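A Morning with the Two-Arm Cell at Altness
January 24, 2020
4 min read
26 shares | 18 comments

I have wanted to get inside the Hukero workshop in Altness for ages, and last week they let me spend a whole morning with the people who keep their two-arm cell running. What a treat!

The cell is called Wysocka, and it exists twice: once on the floor, and once as a simulation that gets every change first. New finger tips, a new grip width, a shifted shelf, all of it goes into the simulated cell before a wrench comes out. The software is called Plikix, and the crew keeps it open on a big monitor next to the tool cart.

They were setting up a job with a small block and a turquoise shelf unit, and I pulled up a stool to watch.

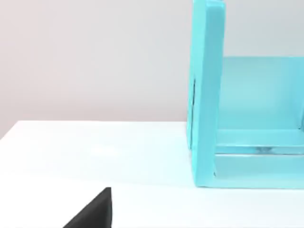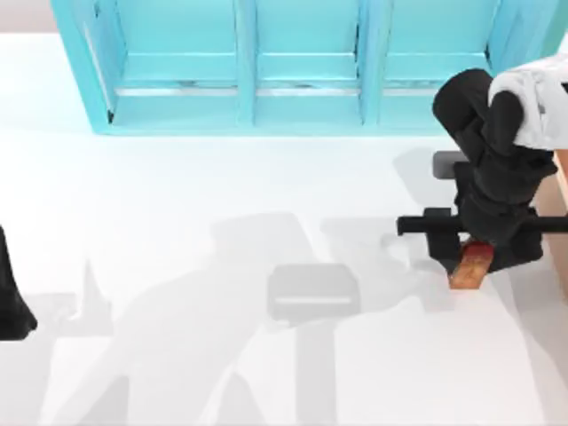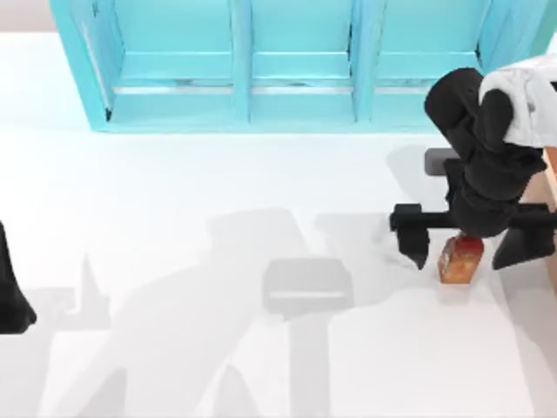

What I loved most was how much of the work goes into fingers. A set gets swapped after 1309 cycles, worn or not, and the old ones go into a drawer with a paper tag. The bolts are tightened in two passes, then the gripper is opened and closed with nothing in it while someone listens (really listens, head down next to the wrist) for a click. After that comes the zero check, and only then do they load the new numbers from the simulation.

The shelf matters too. If it moves by even a little, the saved positions are off, so there are tape marks on the real table and a log with 144 entries going back to last April. I read a good chunk of it over coffee. "Left arm slow to wake, reseated cable" was my favorite, mostly for the three exclamation points after it.

They run another visit in April, with time to try a finger change yourself. I've already signed up, and I'm bringing my own hex keys.

9 comments hidden | Show all 18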